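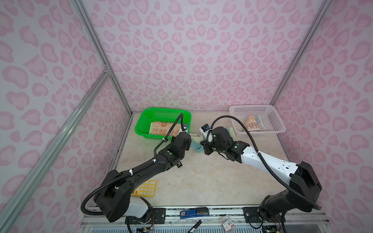
Two baskets, a few cloths and a lot of pink spots.

Home | News | Swap Shelf | Back Issues

THE BAG PROBLEM

Last updated in May

Last month we asked Cumness readers what they keep in their small plastic baskets. We got 154 replies, and the clear winner was bags. Paper bags, folded up and saved for a day when somebody needs a paper bag. One household on Barajas Lane owned up to 7 baskets of them, plus a drawer.

We are in no position to judge. The green mesh basket has a bunny bag or card in it that is far too cute to throw out and far too cute to use. The white one holds an orange-and-cream bag that has already been crumpled and is being kept anyway. The cloths are not in either basket, a situation familiar to anyone who has ever bought a basket for cloths.

Vurkura Housewares will tell you the answer is a bigger basket. We tried that in the Nurnico building kitchen and got more bags.

Our own rule, adopted after a long and fairly bitter lunch: four paper bags per household, flat, and one of them can be there on looks alone. Cloths get folded in thirds and stood on end. Anything crumpled goes in recycling before you have time to get attached.

Extras can go on the swap shelf by the side door until 4. Please don't take home more than you bring. We know who you are.

12 shares | 9 comments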